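Cell biology at home and in teaching labs > Microscopy and staining

Thread: Neutrophils not crawling, just rounding up

arwood_bench
Second-year project here, looking at neutrophil-like cells migrating towards a chemoattractant. I differentiate HL-60s with DMSO, plate them on fibronectin and film them under a coverslip. In January they polarised well and crept along as expected. Now most of them sit there as round blobs. A few put out a lamellipodium and then give up. Same protocol, same incubator. What would you check first?

Quintero
Passage number. HL-60s drift if you keep them going too long. They still divide and look healthy but they stop differentiating properly. Thaw a fresh vial before you touch anything else.

arwood_bench
They are at a high passage, I admit. I have 2 vials left so I was hoping to avoid that.

skostilero
I'd look at the fibronectin before using up a vial. Ours went off after being thawed and refrozen by three different people. Cells stuck badly and rounded up, exactly what you describe. A new aliquot fixed it the same day.

Quintero
If it was the coating you would expect them to float off when the medium is changed. OP says they sit there. I still say it's the cells.

skostilero
They don't always float off. Under a coverslip they have nowhere to go. You can't tell loose cells from stuck ones unless you tap the dish and watch.

Arlo Kincaid
Both of you may be right, but there is a cheaper test. Stain a sample for CD11b and run it on the cytometer. If most of the cells are positive then differentiation has worked and you can stop arguing about passage number. If not, thaw the vial.

arwood_bench
Thanks, I can get cytometer time this week. For what it's worth I tapped the dish this morning and the round ones stayed put.

Quintero
Then it isn't the fibronectin.

skostilero
Or it's too much fibronectin. Integrins that can't let go will stop a cell as well as integrins that can't grab. What concentration are you coating at?

arwood_bench
Whatever was on the sheet I was given. I will find out who wrote it.

Kyrylo Shevchuk
Has anyone asked about the serum? We had a bad batch and lost most of a term to it. I keep a page of notes for each batch now, and I'll copy the relevant part.
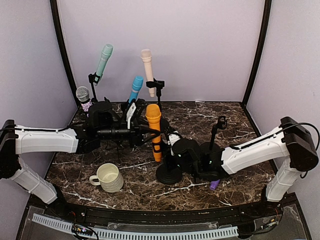 The old batch was fine for growth, so it passed our usual check. The trouble only showed when we starved the cells and added fMLP. With the new batch they polarised within minutes. With the old one they hardly responded. I'd write the lot number on every tube and keep one bottle of a known good lot back for comparison.

arwood_bench
We did open a new bottle of serum after January. I hadn't connected the two.

Arlo Kincaid
Then run both lots side by side, same cells, same dish type, same day. Do the CD11b stain on each. Change one thing at a time or you will learn nothing from it.

skudeck_tom
Is the stage heater on? Ours reads 37 on the display but the dish was a good deal cooler when we put a probe in it. Cold neutrophils round up.

Quintero
Fair point, and quicker than any of the above. I'd still thaw the vial.

arwood_bench
Heater is on but I have never measured the dish. I'll borrow a probe, do that first, then the serum, then the stain. Will post the results here.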